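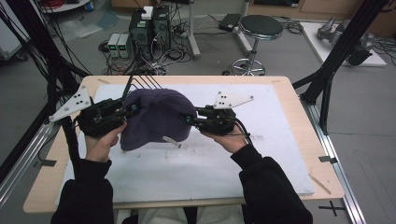 Robotics Club: Soft Goods Project Update

The soft goods group has finished its first full round of recording and is moving on to training. The group started in November with the goal of getting a two-arm setup to pick up, turn and fold knitwear. Hats were chosen first. They are small enough to handle at one table, and they stretch and sag in ways that a block or a cup does not.

All of the recording so far has been done with hand-held grippers. One person sits at the table, holds a gripper in each hand and goes through the task at a steady pace. The patterned plates on the grippers are used to work out where each one is and which way it is pointing. No arm is involved at this stage.

Members have recorded 500 takes since the project began. Merike Vanags went through them over the past few weeks and marked the ones that can't be used. Most of the rejected takes had one of two problems. Either a plate was turned too far away to be read, or the person moved faster than the tracking could follow. She asks that everyone keep the plates facing up as much as the task allows and pause briefly after each grasp.

The task itself has been changed a little. In the first version the hat was gripped at one side and dragged across the board. The group now grips it from both sides, lifts it just clear of the board, and sets it down again with the opening toward the operator. Dimas Rondonuwu wrote up the new steps, and the sheet is in the project folder under "Hats, version 6." Please use that one and delete any older copies you may have saved. The earlier takes will be kept but trained on separately.

Ribbed knits have been harder than expected. The fingertips hold well when they close across the ribs, but they tend to slip when they close along them. Caoimhe Ó Briain is testing a softer fingertip material and will report at the next meeting. Until then, please don't change the tips on either gripper, even if they look worn. A change partway through a session makes the takes hard to compare.

Members have also asked about cable wear. Before starting, check that both cables have enough slack to let you raise your hands to shoulder height. If one pulls, stop and re-route it. Long sleeves should be pushed back or kept close to the wrist so they do not catch on the handles.

The club will show the project at the Prerstead student open house on May 15, 2023. Hiếu Hồ will run the table and Birdie Iwasaki will answer questions about the software. Visitors will be able to try the grippers themselves, so two more members are needed to help them. No experience with the project is required.

We are also collecting hats. Some 100 have been promised by the knitting circle in Gutanstead, but more sizes and thicker yarns would be useful, and children's hats are especially welcome. They should be clean and free of pins or badges. Leave them in the bin by the lab door with your name on a slip of paper if you want them back.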